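Do I need a lamp that does more than turn on?

My old desk lamp gave up in October, after 8 years of being knocked over, and I went looking for a new one. Big mistake. Lamps have modes now. The Lirkitz I nearly bought promised "focus light" and "evening light," and wanted 78 dollars for the pair of them. I have my doubts that my focus lives in a bulb.

Nesrin Akyol, who sits through more of my complaints than she should, told me to stop reading reviews and try a plain white one.
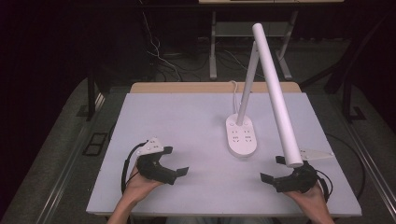 White base, white arm, white head, white cord.

I'll give it this much: the base takes up less room than I feared, and I like a button I can find without an app. The long slanted head I'm less sure about. Every listing says this shape spreads light evenly over a desk. Maybe so – but every listing also says "eye care," and I have yet to see one explain what that means.

And then there's the color. White looks great in a store. Give it two winters next to a coffee drinker and we'll talk.

Dinesh says I'm overthinking a lamp. He owns five of them, so I'm not taking advice from him. I still haven't thrown out the old one, either. It might only need a new switch.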